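Laundry Day and a Black Cloth

The household laundry was sorted on Aug 19, 2026, in accordance with the routine adopted last October. Colored garments are washed apart from whites, and bright items are placed in the machine first.

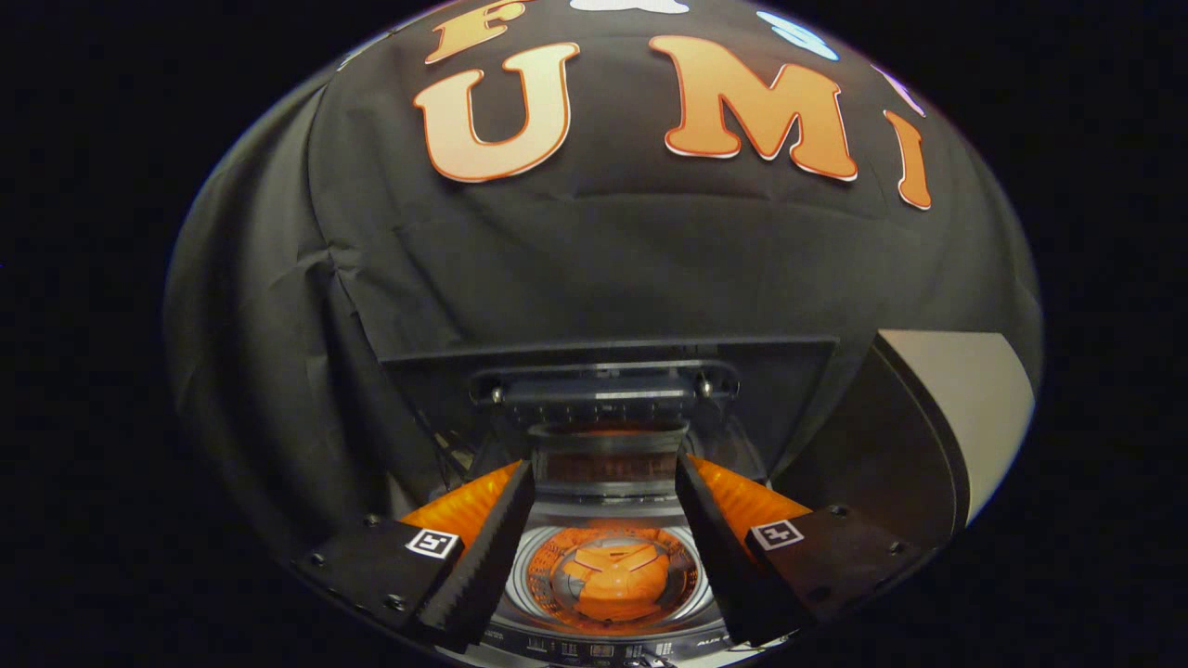
An orange garment in the drum, beneath the black lettered cloth.

The cloth will be retained. Aranka Boros has asked that it be folded back before each cycle, and that request is observed. Whites are scheduled for the following morning.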